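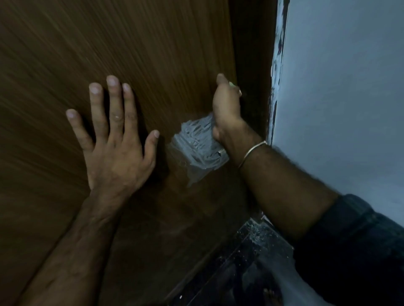

Teaching by the hands: a talk with a demonstrator at Nidora

Nidora rents the ground floor of an old school building in Maltdale, and since March it has recorded people who do small repair jobs there. The recordings are used to teach a two-armed robot how to do the same jobs. I spoke with one of the demonstrators, a decorator by trade, who asked me to leave the name out. We sat in the corridor, with the tools between us on the floor.

The present task is filling damaged places on interior doors. "It is a good task because everyone thinks it is easy," the demonstrator told me. "You put filler, you pull the knife, finished. Then you try to explain to an engineer how hard you press, and you cannot."

For this reason the team begins with the bare hands of a person, seen from the height of the head. The robot comes later. One hand holds the knife and the other lies flat on the door. I asked if the second hand is really needed, and the answer was long.

"In the first week I worked with one hand, because I believed the left one was doing nothing. The engineers looked at the recordings and asked me why the door was moving. A door on hinges always moves a little. At home I put my hand there without thinking. So now we show it every time – palm on the wood, fingers open – and the robot must learn this also."

Each demonstration should last no longer than 4 minutes. The filler is spread in a thin layer, and the demonstrator tries to keep the speed of normal work. Going slowly for the benefit of the machine was a mistake they made at the beginning. "When you go slowly, you make different movements. It looks like a person who is afraid of the door."

The collection for doors has now passed 600 recordings. Those which contain an error are kept too, but under a separate label. The demonstrator was against this at first, and found it a little embarrassing.

The hand that is not working got more attention than I expected. So did the things in its way: handles, locks, covers, the edge of the door. A robot trained only on clean, empty doors had difficulties when it met a wrapped handle in a flat in Bumport, where the team made its first test outside. It stopped with its arm in the air and waited for help.

"After Bumport we stopped preparing the doors so nicely. If there is plastic on the handle, it stays there. If the paint by the frame is bad, it stays bad. A customer's house is like this."
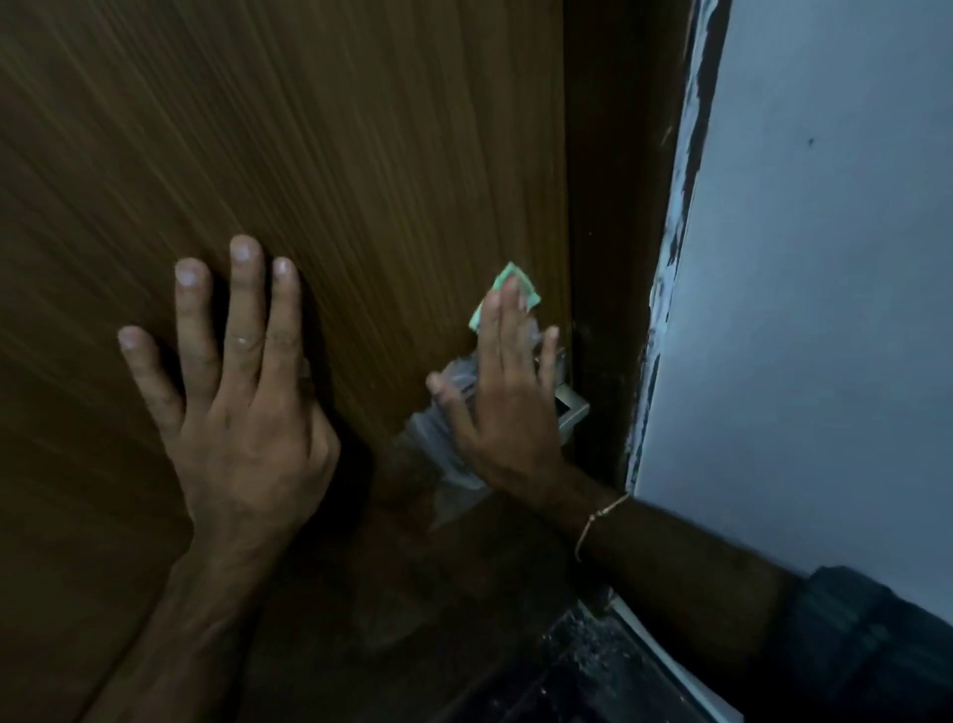
When the operator takes over

The second part of the work is done by remote control. The operator sits in the next room, wears a headset and moves 2 handles, which the robot's arms follow. The demonstrator tried it for the first time in spring and did not enjoy it.

"My fingers knew what to do, but I could not feel the wood. I pressed too much and the blade bent. Later they added a vibration in the handle, and this helped me with the pressure. With the angle it did not help."

The handles come from Lorente, a small workshop, and have been changed several times after complaints from the people who use them. The next version will be lighter. An hour of remote work makes the shoulders more tired than a morning of real decorating, I was told, so the shifts are kept short.

I asked which method teaches better. The demonstrator prefers the bare hands, the engineers want both. From the hands they take the order of the movements and where the free palm should go, and from remote control they get the exact positions of the robot's own joints.

Frames and skirting boards are planned next. "I asked for ceilings," the demonstrator said, and picked up the knife again. "They told me to wait."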